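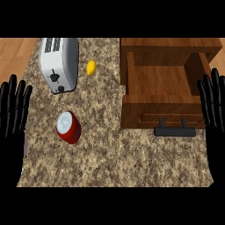 El alma, el puente y los dos milímetros que los separan

Anselmo Collado lleva el taller de ajuste de Vomar, donde se preparan violines y violas para alumnos de conservatorio y para orquestas que contratan el mantenimiento por temporadas. Ayodele Adeleke toca la viola y trabaja con él en la parte de medición. La conversación tuvo lugar en diciembre, a última hora de la tarde, y giró casi por entero en torno a una pieza que el público no ve: el alma, el cilindro de abeto que se coloca a presión entre la tapa y el fondo, detrás del pie derecho del puente.

Collado empieza por corregir el vocabulario. «La gente viene y dice que el alma está floja o que está dura. Un alma no está dura. Está larga, está corta, está mal cortada en los extremos o está mal situada. Son cuatro problemas distintos y cada uno suena de una manera». El más frecuente, según él, es el tercero. Los dos extremos del cilindro deben cortarse con el ángulo exacto de la bóveda interior, y ese ángulo no es igual en la tapa que en el fondo. Cuando el corte es plano, el contacto se reduce a un borde, y ese borde acaba marcando la madera blanda de la tapa.

«He abierto instrumentos con un cráter debajo de la tapa, justo en la zona del alma», explica. «Alguien ha ido moviéndola durante años, siempre con el mismo canto apoyado. La reparación es un parche, y un parche en esa zona es trabajo de semanas».

La posición de partida que utiliza es la convencional. El borde delantero del alma queda detrás del pie del puente a una distancia que, en un violín de tamaño completo, él fija al principio en 2 milímetros. Lateralmente procura que el borde exterior del alma no sobrepase el del pie. A partir de ahí, los desplazamientos son de décimas. Acercar el alma al puente suele dar una respuesta más directa y un timbre más tenso; alejarla abre el sonido y, si se exagera, lo deja sin centro. Collado insiste en el verbo «suele». «Hay tapas finas que reaccionan al revés. Si el instrumento me lleva la contraria, apunto el dato y sigo con el instrumento».

Lo de apuntar es literal. Adeleke mantiene un cuaderno de ajustes en el que figuran 106 instrumentos, con la distancia al puente, la longitud del alma, el diámetro, la altura de las cuerdas al final del diapasón y una columna de observaciones. «La columna de observaciones es la menos útil», admite ella. «Al principio escribíamos cosas como cálido o brillante. Al cabo de un año lo relees y no significa nada. Ahora anotamos qué cuerda ha cambiado, en qué posición y con qué golpe de arco».
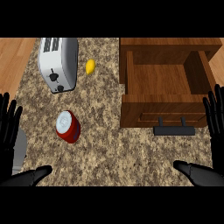 El procedimiento de escucha también se ha ido cerrando. Adeleke toca siempre los mismos pasajes: notas largas en cuerda al aire, una escala lenta en la cuarta cuerda hasta la quinta posición y un fragmento en spiccato en las dos cuerdas agudas. Después de cada movimiento del alma esperan 17 minutos antes de dar por válido el resultado. La cifra no procede de ningún tratado. «Era lo que duraba el estudio que yo tocaba entero, con repeticiones, la primera vez que lo cronometramos», dice Adeleke. «Podrían ser quince o veinte. Lo que hace falta es que sea siempre el mismo intervalo, para poder comparar».

Collado añade que la tensión de las cuerdas tiene que volver a su valor antes de juzgar nada. Él no retira nunca las cuatro a la vez. Afloja lo justo para que el alma se deje mover con la herramienta en S, y solo cuando va a sustituirla baja la tensión del todo, con el instrumento tumbado y un paño bajo el cordal para que los afinadores no golpeen la tapa.

Sobre las herramientas hay menos acuerdo. La S tradicional entra por la efe derecha, pincha el alma con la punta y la coloca; el otro extremo sirve para empujar y tirar. Ebuka Onyeka, que aprendió en el mismo banco y ahora trabaja por su cuenta, prefiere la pinza Fornitz, de brazos articulados, que sujeta el cilindro sin perforarlo. Onyeka se sumó un rato a la conversación por teléfono. «Con la S dejas una muesca cada vez que fallas. Un principiante falla diez veces, y el alma termina como un colador. La pinza es más lenta, pero la pieza queda limpia».

Collado no lo discute, aunque matiza. «La pinza abulta. En una viola da igual. En un violín de efes estrechas roza el canto, y el barniz del canto de la efe no lo repone nadie como estaba. Yo prefiero estropear un alma, que es un palito de abeto, a rozar una efe».

La madera es otro capítulo. Utiliza abeto partido, nunca serrado, y orienta las vetas del alma en perpendicular a las de la tapa, para que las fibras duras de una pieza no se claven en las blandas de la otra. Compra los cilindros sin terminar a Plendeditz y los deja secar en el taller durante dos inviernos. Rechaza los que tienen el anillo demasiado abierto y también los muy cerrados, que considera pesados para un instrumento de estudio.

Las almas de fibra de carbono con extremos orientables, que algunos clientes piden, las instala sin entusiasmo. Reconoce que resuelven el problema del ángulo y que apenas se alteran con los cambios de humedad. «Para una orquesta que viaja tienen sentido. El instrumento se cae menos de ajuste. Lo que pierdo es margen: con la de abeto puedo quitar una viruta y escuchar; con la otra giro una rosca, y la rosca me da longitud y nada más».

Preguntado por los cambios estacionales, es Adeleke quien responde. En los registros del cuaderno, las consultas se acumulan cuando se enciende la calefacción. La caja pierde humedad, las bóvedas bajan ligeramente y un alma que en septiembre entraba justa queda suelta. En verano ocurre lo contrario: el alma parece corta, porque la tapa ha subido. Hay músicos que tienen dos almas cortadas para el mismo instrumento. Musa Oyelaran, primer viola del cuarteto Tijani, es uno de ellos, y hace el cambio dos veces al año con cita fijada de antemano. «Musa no pregunta cómo ha quedado», cuenta Collado. «Toca la cuerda de do, asiente o no asiente, y guarda la viola».

Queda la cuestión de si un intérprete debe mover el alma por su cuenta. La respuesta de Collado es que no, con una excepción. Si el alma se cae durante un viaje, hay que aflojar las cuerdas de inmediato, por igual, y dejar el instrumento sin tensión hasta llegar a un taller. La tapa de un violín afinado soporta una carga vertical considerable, y sin el apoyo interior puede hundirse por el lado de la prima. «Eso lo puede hacer cualquiera y lo debería saber cualquiera. Aflojar. No hay que meter nada por la efe».

Mayu Kubo, alumna de tercer año en el taller, practica ahora el corte de los extremos con formón sobre listones de desecho. Collado le exige que el alma se sostenga en pie dentro de la caja sin cuerdas, con la sola presión del ajuste, y que pueda retirarse sin forzarla. Para verificar el contacto, Kubo introduce un espejo de dentista por la efe y una luz fría por el orificio del botón. Si entre la madera del alma y la del fondo pasa una línea de luz, vuelve a cortar.

«El primer mes no aprobó ninguna», dice Collado. «Yo tampoco, en su día. El formón tiene que estar muy afilado, eso primero. La mitad de los malos cortes que veo son de afilado».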